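ok kitchen thread. doing the whole counter today because I can't find anything and my sister's coming thursday. posting as I go so I don't quit halfway

1/ rules I made for myself over coffee. one surface at a time. no opening drawers "just to look." nothing goes in the hallway. last time stuff went in the hallway it lived there til spring

2/ started by the stove bc it's the worst. three bottles of soy sauce, all open. combined two, the third one smelled off so down the drain it went

3/ the spice situation. why do I own this much cumin. I don't even like cumin that much. Hrvoje Mladenović if you are reading this you gave me at least one of these when you moved and I want you to know it's still sealed

4/ found the timer!! behind the toaster. dead battery but found. that's one argument settled in this house

5/ crumb tray in the toaster. not discussing it

6/ somebody asked what cleaner I use. dish soap and hot water for nearly everthing. the Clekden spray for the stove top only, it leaves streaks on the counter by the window and then I see them every single morning

7/ break. ate standing up. cereal again bc the pans are all in the sink

8/ ok back. stove side is wiped down and I put back four things. FOUR. salt, oil, the spoon crock, pepper mill. everything else has to earn it

9/ Boyang Xue says I should put the oil in the cabinet away from the heat. yes. I know. I also know I will not open the cabinet every time. the oil stays out

10/ recycling is already full. took it down, ran into the guy from 2B, talked about the elevator for way too long, came back up and forgot what I was in the middle of

11/ it was the knives. ok so the knife block – I hate it, it's huge, two of the slots have never had anything in them. moving it to the pantry shelf for a week, if I miss it it comes back

12/ switching to the window side. this is where I do dishes by hand when the machine's full (the machine's always full) so it's all towels and sponges and whatever's waiting to be washed

13/ my system here is an old white cloth over the dark counter so I can set things on it. don't love how it looks. it's a rag basically, goes in the wash sundays. beats the plastic rack we had, that thing grew slime in the corners no matter what I did

14/ got the sponges sorted. tossed two. keeping the gray mesh pad bc it's the only thing that gets dried on oatmeal off and doesn't hold a smell. if you've never used the mesh kind get one, they rinse clean in like a second

15/ one bowl left on this side, white one with the brown rim. still has that white stuff stuck on the bottom, so mesh pad it is. paper towels and the glass jar get to stay in back by the window. yes there's a knobby thing sitting on the jar lid, looks like ginger

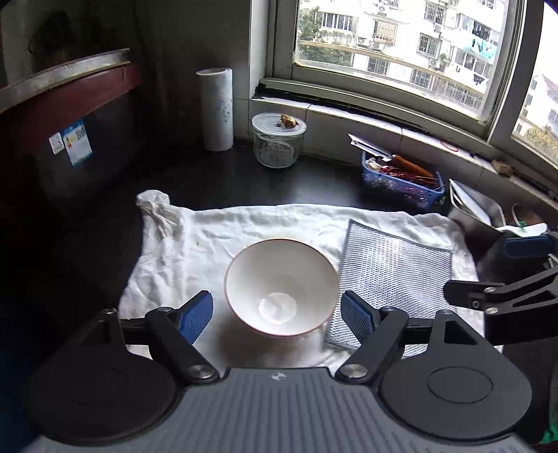 16/ soaking vs scrubbing, since I got replies. for anything floury or milky use COLD water first. hot cooks it on. then mesh pad, little soap, small circles, done. hot rinse at the end. my aunt taught me cold first and I ignored her for years

17/ for starch that's really welded on, spoon of baking soda, wet it to a paste, leave it while you do the glasses. don't let it sit overnight, you'll forget and then it's a different project

18/ no on the steel wool. not on anything glazed. I wrecked a nice platter from the Papadakis sale that way and I'm still a little sad about it

19/ and wring the pad out and hang it up, don't leave it lying flat after. yes I know. I do it too

20/ ok paper towels. I'm trying to use less. kept every receipt for a while and it was dumb how much we were going through. cut up two old tshirts for wiping, keeping the roll for grease and cat stuff only

21/ cut tshirts do NOT need hemming btw. I got asked that. just cut them and go. edges curl up, who cares

22/ ginger question: you can freeze it whole. grate it frozen, skin and all. I forget to do this constantly so it sits out and gets wrinkly but you, you could be better than me

23/ jars. I keep way too many jars. new rule is if the lid doesn't match in ten seconds it's out. lost eleven jars to this rule. felt fine. felt great

24/ under the sink now. said I wouldn't. there's a leak tray from Drollby under there I bought and never put in, still has the sticker on. put it in. took one minute. it's been there since we painted

25/ also under the sink: 500 trash bags. one box. I bought a box of 500 trash bags. they're the wrong size. they slide right down into the can. I'm going to be using these until I die

26/ someone take some of these bags. serious offer. I'm near the Vastard store, I'll meet you outside

27/ floor. swept, not mopping. mopping is tommorow

28/ ok things that left the kitchen today: knife block (trial), eleven jars, one soy sauce, two sponges, bread machine. bread machine went to the closet, which I know is cheating. the closet isn't the hallway though

29/ things I still don't have a place for: the big colander, the scale, takeout menus, that one long lighter. the colander doesn't fit ANYWHERE. hung it on a nail for now, looks kind of nice?

30/ counter by the stove is clear and I keep walking back in to look at it. window side is decent. sink's still got the pans

31/ doing the pans. cold water first – see, I listen

32/ pans done except the egg one. egg one is soaking. goodnight

33/ forgot, the timer takes a AAA. we have no AAAs. we have so many of the big square ones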